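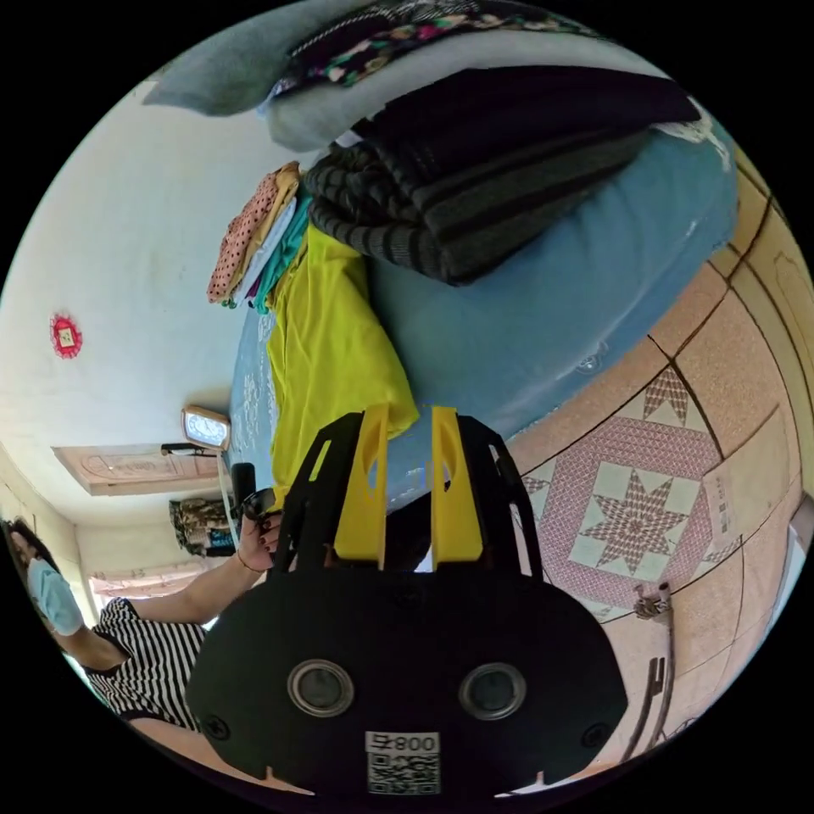 Notebook entry 14: Lighting survey and metering, Bistbridge building
2018-02-23
Entered by Njoroge Mohamedi

Purpose
To record the state of the lighting survey at Bistbridge before the sub-meters are moved to Sorgate, and to set down the method used for the baseline so that the Sorgate figures can be compared with it. Colleagues taking over the Sorgate work should read this entry together with the fittings schedule in the shared folder.

Fittings
The schedule now lists 510 fittings on the two office floors and the stair cores. The original drawings show a lower number, as the partition work on the upper floor added a row of recessed fittings that were never drawn. The schedule follows what is on the ceiling. The drawings should be treated as out of date until the estates office reissues them.

Most of the office fittings are twin fluorescent tubes on older ballasts. The stair cores have compact fluorescents, and these are left on at all hours. The local switches in the stairs have been covered with blank plates.

Metering
Sub-meters were fitted to the lighting circuits at both distribution boards. The upper board also feeds two wall sockets from a way labeled as lighting. One of these serves a water heater. The first set of readings therefore included the heater and was too high. The heater has been moved to a ring circuit and the earlier readings have been struck out in the log. They should not be averaged in with the rest.

With the heater removed, the lighting load for the metered period came to 2,362 kWh. Nameplate ratings multiplied by the assumed hours gave a higher result. I attribute the difference to failed tubes and to the east side being switched off by staff on bright mornings, although the second of these has not been measured.

The logger at the lower board lost its clock during the power test. Its readings are sound but the time stamps are one hour slow from that point onward. A corrected copy is saved beside the original, and the original has not been altered.

Light levels
Readings were taken at desk height after dark with the blinds closed. The lowest values were under the dropped ceiling next to the print area, where two adjoining fittings had failed. Both were relamped and the readings repeated. The second set is the one to use.

The hand meter and the bench meter disagree by a small margin at the top of the range. Below 1,000 lux they agree closely enough for office work. The hand meter is due for calibration and should go out before the Sorgate survey begins.

Replacement samples
Tillman supplied 20 sample LED panels for the trial bay. All were run on the bench overnight before installation. One showed visible flicker when dimmed and was returned with a written note. The remainder are in place in the trial bay on the lower floor, on their own circuit, and may be left running.

The panel drivers are mounted above the ceiling tiles. Access is awkward at the window end, where a duct passes directly over the grid. Any full installation would need the drivers moved along by one tile at that end. This has been raised with Torninberg, who hold the maintenance contract, and a reply is awaited.

Occupancy sensors
Three sensors were tested in the meeting rooms. The ceiling type worked well in the two smaller rooms. In the long room it turned the lights off on people sitting at the far end, even with the delay at its highest setting. A second sensor at that end is the likely remedy. The wall type was tried there as well and was no better.

Staff in the lower office asked for a manual override. I see no objection, provided that it returns to automatic by the next morning.

Outstanding
Send the hand meter for calibration.
Obtain Torninberg's reply on the driver positions.
Confirm with the estates office whether the stair fittings may be dimmed at night under the present fire plan.
Move both sub-meters to Sorgate before the end of February and photograph the board labels there before any connection is made.
Check the Sorgate boards for sockets on lighting ways.

N.M.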